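Help wanted, utensil sorting and table setup, Sirside

Edileuza Andrade, Ziltine Kitchen Hire

We rent out tableware for parties, weddings, church suppers, that kind of thing. January was busy and its not slowing down. Need 2 people, part time, to start right away.

Most of the job is small stuff. Chopsticks, spoons, serving tools. They come back in mixed tubs and somebody has to match them up, check them, put them in the holders and get them onto the right tables. Chopsticks take the longest. Plain ones go with plain, flowered with flowered, no mixing. If one is chipped it gets tossed, dont put it back. Last month we went thru 1,275 pieces.

Setup at customer's place is part of it too. Cloth on first, then the holder, then whatever else they ordered. Some of the round tables get the gray cloth with the stars, mostly kids parties.

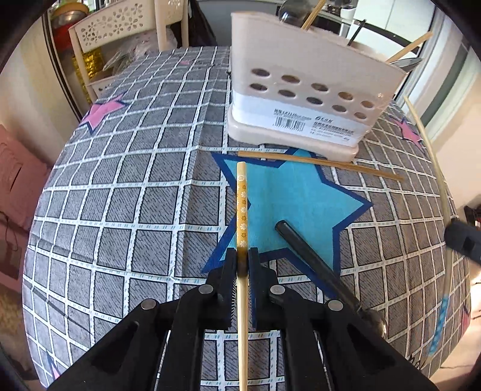

Hours and pay

Tuesday thru Saturday, shifts start at 11. Almost 30 hours a week, more if there's a big order. Paid weekly. Lunch on us when we're out at a job.

What we need from you

Good eye for patterns. OK standing for a whole shift. Clean hands, hair tied back. Driver license a plus, not required. No experience needed, we'll show you.

Where

Back entrance of the Fornonholm building, Sirside. Ring twice, the bell is weak. Parking on the street only.

To apply, stop by any shift before closing and ask for Edileuza. No resume needed, just a phone number and the days you can work.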